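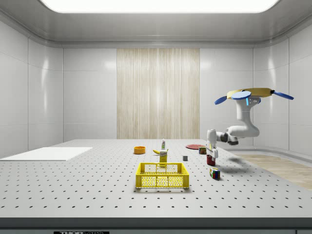

Wall seams and a wood center panel under a ceiling light panel.

Section 2: Caring for Your Clevier Wall Panels and Wood Inserts

Thank you so much for choosing Clevier panels for your room. They will look lovely for a good long while with very little fuss, and most of what we suggest in this section can be done with things you already have under the kitchen sink. Do read it through once before you start, especially if your panels went up recently.

Before you begin
Leave newly fitted panels alone for 30 days. The seam filler is still settling during that time, and even a gentle wipe can pull it out of line. You will need two soft cotton cloths, a bucket of lukewarm water, a mild dish soap, and a step stool if your panels run all the way up to the ceiling molding.

Cleaning the plain panels
1. Turn off the ceiling light and let it cool.
2. Dust from the top down with a dry cloth, following the seams and never going across them.
3. Wring out the second cloth until it no longer drips, then wipe one panel at a time.
4. Dry each panel before you move on to the next. Glossy finishes show water marks very easily, and it's a shame to have to go over them twice.

Note: If you see a long, soft streak of light on a glossy wall, switch off the lamp and look again before you reach for the soap. Quite often it's only a reflection, and we have had many calls from customers who scrubbed away at one for half an afternoon!

Caring for the wood insert
5. Wipe with the grain, top to bottom, using a barely damp cloth.
6. Rub in a little Zalura wood balm every June, or a bit sooner if your heating runs all winter long. A small dab goes a surprisingly long way.
7. Wait 50 minutes, then buff with a clean cloth until the surface no longer feels tacky.

Caution: Never use steam, bleach, or scouring pads on any panel. Keep balm away from the seams, where it softens the filler.

Caution: Do not lean furniture against the wood insert while the balm is still tacky.

Replacement parts
Spare seam strips are sold in packs under part number 3856. Please have your room measurements handy when you order, and mention whether your corners are square or angled, as the strips are cut differently.

Section last revised January 2, 2025.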